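Community Help > Home and Workshop > Robots and automation

Can a robot do a simple kitchen chore yet, or only in simulation?
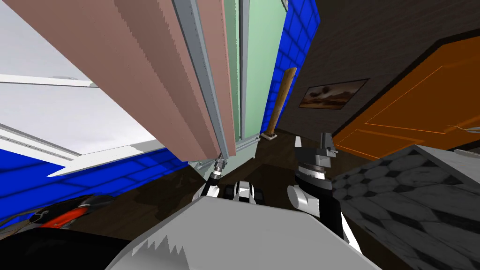

Details from the poster

vakel_home, 31 Jul 2024

Hello all. I rent a small house and I am thinking whether to wait for a household robot or to stop dreaming. I have followed the Zarnel project since May and I run its simulated rooms on my computer. The robot has two arms, and one chore I try is to put a standing object away. In my runs it finished 622 of 2,394 attempts. Is this number normal? And would it be better or worse in a true house, with real doors and real floors? I cannot judge, my work is in bookkeeping.

3 replies

Zullier

Your number does not surprise me. Reaching is mostly solved, but the part after reaching is hard. The robot has to know what is behind a large panel, and its own body also hides the floor from it. A person leans a little to the side and looks. Many programs do not do this.

In a true house I would expect worse at first. A simulated floor has no crumbs, and a simulated stick leaning in a corner will not be moved by your children. Please check also how many attempts fail before the gripper closes. If it is most of them, the problem is seeing and not grasping.

old_lathe_660

no. buy a broom

Van Wyk

I can speak only for the shop floor. We have an arm which loads the same part into the same machine, 8 hours a day, and it is very good at this. When somebody moves the tray by the width of a finger, it stops and waits for us. For sweeping and tidying we still use our hands. I would not wait with the housework, but please continue with your tests and post the failures sorted by type, I would like to read them.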